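Is it worth paying extra for "lifetime" oil on a tabletop?

Posted in Home & Furniture > Care and Repair
Viewed 1543 times

Karkis_fan

We bought a dining table in June from a furniture outlet in Cornham. At the register they pushed a care plan on us. It's a bottle of Treletti surface oil, a microfiber cloth and a five-year stain warranty, and the whole thing came to almost a quarter of the price of the table. The salesman said that without the oil the top would "dry out and crack" inside two years, and that the warranty is void if we use anything else on it.

I said I'd think about it, and now they call every week. The table's label says "wood surface" and the paperwork says "wood-effect components may be present," so I can't even tell what I own. My mother never put anything on her kitchen table except a damp rag and it outlived two dogs. On the other hand my sister-in-law swears by oiling and says I'm being cheap.

So do I need the oil? Does any table need it? And is a stain warranty ever worth the money? I'd like to hear from people who don't sell the stuff.

14 people found this useful

tablesaw_dan

No. Keep your money.

Somkiat Wattanapong

I refinished furniture for 26 years, so take this as one man's opinion with a lot of sanding dust in it.

First find out what the top is. Get under the table with a flashlight and look at the underside and the edges. On solid wood the grain you see on top carries over the end of the board, and a knot on the surface often shows up underneath in more or less the same spot. On veneer you'll find a thin skin over something else, usually with a different pattern below. On laminate the "grain" is a printed picture. Look for a pattern that repeats. If you find the same swirl twice, a printer put it there.

Once you know that, the oil business gets simple.

If it's laminate, oil does nothing. It can't soak in. It sits on top, goes tacky and collects crumbs. Anyone who tells you laminate will dry out either doesn't know what he's selling or hopes you don't.

If it's veneer or solid wood with a factory lacquer or polyurethane on it, the oil mostly does nothing there either. The finish is already a sealed coat. To check, put one drop of water somewhere that won't show and leave it five minutes. If it sits up in a bead and wipes off clean, the wood is sealed. If it sinks in and leaves a dark spot, you have bare or oiled wood, and then yes, you want to oil it once or twice a year. Plain hardware store oil made for wood will do it. Read the can, and don't leave the oily rags in a heap, they can catch fire by themselves. Lay them out flat outside until they're stiff.

As for cracking, wood moves when the air in the house gets very dry or very damp. Wiping something on the top side slows that down a little at best. A table parked against a radiator can crack oiled or not.

Now the warranty. Ask for the full terms on paper before you pay a cent. The ones I've read cover "accidental staining from a single incident," reported within a few days, and leave out heat marks, scratches, water rings and anything they decide to call gradual. Water rings and heat marks are most of what happens to a dining table. A customer of mine had a plan through a chain called Ratanaporn, and they turned her down over a white ring from a hot dish. I charged her less to fix it than she'd paid for the plan.

I did keep one table for myself, a pale one with a lot of figure in the top. I get asked what I put on it so often that I wrote it up for my own page and I'll paste it in, saves typing.
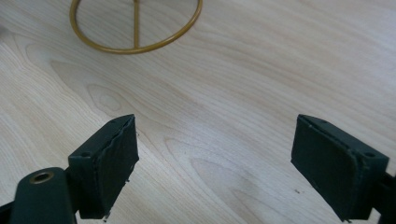 CORNHAM, 1 September 2020

Light tops show everything, people tell me, so they must need special treatment. I don't buy it. What shows on a pale surface is mostly grease from hands and dried soap from too much cleaner. My routine is a cotton cloth wrung out in warm water with one drop of dish soap, then a second cloth with plain water, then a dry one. I go along the grain, though I couldn't prove to you that it matters. No spray polish. Most of those leave a film, and what people take for a dull finish is often just layers of the film. No vinegar, no matter what your aunt read. No "magic" sponge either, it's a fine abrasive and it will leave shiny patches on a satin top.

Anything metal that lives on the table gets picked up and put down, never pushed. Felt dots help if they're clean. Once grit gets into the felt you've made sandpaper.

Sun is the one thing I do worry about. It changes the color of real wood, and if you leave a bowl in one spot all summer you'll find out where the bowl was. Move things around now and then.

End of paste. To the original poster: tell the store to put the calls in writing. They tend to stop.

homebody_lou

I have to disagree a little with the above. I bought the Treletti oil with my sideboard and it looks lovely, and it smells nice too! I spent 300 on the plan all in, which I know sounds like a lot, but I like knowing it's covered. I haven't had to claim so I can't say how that part goes.

Karkis_fan

Did the water drop. It beaded right up, and under the table it's plain brown board with none of the pattern. So it's some sort of veneer or laminate and it's sealed whichever it is. Also asked for the warranty terms and the man said he'd "have to look for them." Not buying it. Thanks Somkiat.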